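Table Clearing and Laying Study - Call for Participants

Posted August 5, 2025
Ref. 792

Grotholm is looking for adults to take part in a paid study of how people arrange and clear everyday kitchen items on a table. Sessions run at our Tratbridge site until the end of February.

What the work involves

Each participant attends 2 sessions of 42 minutes. In each session you will stand at a rectangular table covered with a checked cloth and carry out short tasks from a printed card: moving an item to a given square, standing a bottle up, grouping food items apart from utensils, clearing the table into a crate. Tasks are repeated with the items in different starting positions. There is a rest of five minutes at the halfway point.

The items are ordinary groceries and kitchen tools. They include boxed goods, sauce bottles, snack bags and a steel skimmer. All packs stay closed throughout and no tasting is involved. 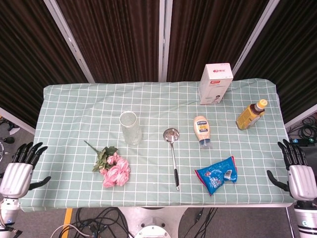 Work at your normal pace. We record the order in which items are picked up, which hand is used and where each item is put down. Speed is not scored. Soft packs and bottles lying on their side take most people longer than upright boxes, and the task cards allow for it.

Who can apply

- Aged 18 or over
- Able to stand for up to 30 minutes without a break
- Full use of both hands, with no current wrist or finger injury
- Able to read short instructions in English
- Left-handed applicants are particularly welcome

You do not need cooking or catering experience. People who took part in the Magesa cupboard study may apply again.

Payment

42 pounds per completed session, paid by bank transfer. Travel within Tratbridge is refunded on production of a ticket or receipt. Participants who leave part way through a session are paid for the time attended.

How to apply

Write to Helmi Koskela, Participant Office, Grotholm, quoting the reference number. State your age, which hand you write with and the times of day you can attend. Questions about access to the building should go to Callum Lockwood at the same office.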